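Giving up the second car

3/15/26

We sold the second car in the autumn and I said I would write down how it went once we had a winter behind us. We now have one.

The car was an old Hedard estate, bought when we both worked on the far side of Drornden and left the house at different times. For the last two years it mostly sat on the road collecting leaves. It still needed insurance, tax, an MOT and a battery every time the temperature dropped. When the garage quoted 314 pounds for a job on the rear brakes, we added up what it had cost us over the year and put it up for sale the same evening.

It went to a man from Dankwa who wanted it for towing. He knocked 300 pounds off the asking price and I let him, as the brakes still needed doing.

The first month was easier than I expected. Most of the trips I used to make in that car were short ones, to the chemist or the tip or the big supermarket when we had run out of one thing. The chemist is a 10 minute walk. I now do one proper shop a week and write a list, and we throw away less food.
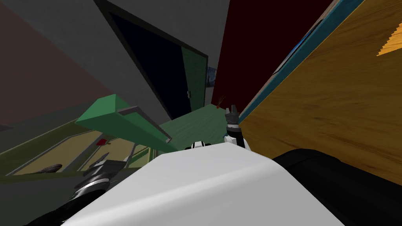

The bus has been the mixed part. The 34 goes from the end of our road into town and is usually on time in the morning. Coming home it is a different matter. I have waited up to 34 minutes for it in sleet, and the shelter has no side on the side the wind comes from. I bought a better coat, which I should have counted in the costs and didn't.

We joined the car club, Fendavine, as a fallback. There are two cars within walking distance and you book by the hour. I have used it for a hospital appointment, a trip to fetch a chest of drawers, and one weekend when my other half had our car up north. The booking is simple enough. The cars are clean on the whole - one had crisps all over the back seat - but you do have to plan, and on the weekend before Christmas both had gone by the time I looked.

What I miss is going somewhere on a whim. I used to drive out to the reservoir after lunch if the sun came out, and I have done that once since we sold up. There is a bus that stops a mile short of it, but only in summer. The timetable changes in April, so I will have a look at it then.

The space outside the house was taken by next door's van within a day.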